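Print this page | E-mail this page

How a Robot Arm Decides Where to Put Its Fingers

Ages 9 and up
By Silvia Ondrejka

A robot arm doesn't know what a kitchen is. It doesn't know that a strawberry is food or that a bowl is for holding things. Everything it does is worked out by software, which is a set of instructions running on a computer. At Gralencombe we write software for an arm that clears and sets a table. Our program is called Wernari, and it has four main jobs: see, choose, plan and move.

Seeing

A camera sends pictures to the computer. To the computer, a picture is a very long list of numbers. Each number tells how bright one tiny dot is, and how red, green or blue. The tiny dots are called pixels.

One part of Wernari looks through those numbers for patterns. It learned its patterns from 2,427 pictures of tables that people had labeled by hand. Someone drew a line around each thing in each picture and typed its name. My coworker Dagmar Skála drew a lot of those lines in April, and she says she still sees outlines when she eats lunch.

When the program gets a new picture, it makes guesses. Every guess comes with a score that says how sure it is. It might give "ketchup bottle" a high score and "orange" a lower one. A green thing on a white table is easy to find. Two green things can be harder, because the program has to use their shapes to tell which is which. 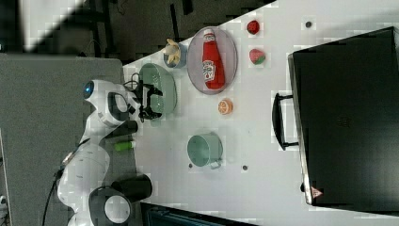

A flat picture also leaves something out. It doesn't say how far away things are. Close one eye and try to touch the tip of a pencil held by a friend, and you'll see why this matters. Wernari needs to know the distance to the rim of a bowl before it sends the fingers there. It gets this from a second kind of measurement called depth, which gives a distance for each dot in the picture.

Choosing

Once the program has its list of things, it has to pick a place to hold the one it wants. Our arm has a gripper that opens and closes. It can't wrap around something the way your hand does.

Think about how you could pick up a bowl if you were only allowed to use your thumb and one finger. You would probably pinch the rim. A mug gives you a choice between the rim and the handle. For a bottle lying on its side, you might pinch across the middle.

The program tries out many pinches in its own math, without moving anything. For one bowl it may test 608 of them. It throws out any pinch where a finger would hit the table or bump into something nearby. Then it gives the rest a score and keeps the best one.

Planning

Now the arm needs a path. It has several joints, which work a bit like your shoulder, elbow and wrist. Each joint can turn, and turning one of them moves everything farther along the arm. If you lift your elbow, your hand goes up too.

The planner is the part of Wernari called Akanda. It starts with where the fingers should end up and works backward to find how much each joint must turn. Often there is more than one answer. You can touch your nose with your elbow held high or held low, and the arm has choices like that as well.

Akanda then checks the whole trip, step by step. The fingers might be fine at the end but the elbow could knock over a cup on the way. If that would happen, the planner tries another path.

Moving

Last of all, the program sends orders to the motors. Sensors in the joints report back how far each one has turned. If a joint is a little behind, the program sends it a bit more push. This loop of checking and fixing is called control. You do the same thing when you carry a full glass of water across a room. 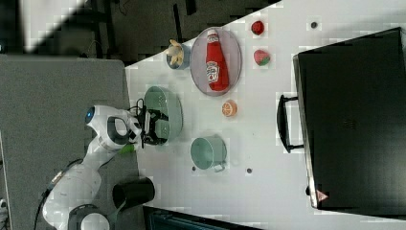 Try it yourself

You need a partner, a plastic bowl and a scarf.

1. Put the bowl on a table and cover your eyes with the scarf.
2. Hold out your thumb and one finger. They are the gripper.
3. Your partner is the software. The only words allowed are left, right, forward, back, up, down, open and close.
4. Try to pick up the bowl by its rim.
5. Trade places and move the bowl before you start again.

Our best team needed 19 orders. The first time I tried it with Dagmar, we needed 22 and I pinched the table.

Words to know

Pixel: one tiny dot in a picture.
Depth: how far away something is from the camera.
Joint: a place where the arm can turn.
Planner: the part of the software that finds a safe path.
Control: checking a movement and fixing it as it happens.

Contact us | © Gralencombe, 16 May 2022 | Back to top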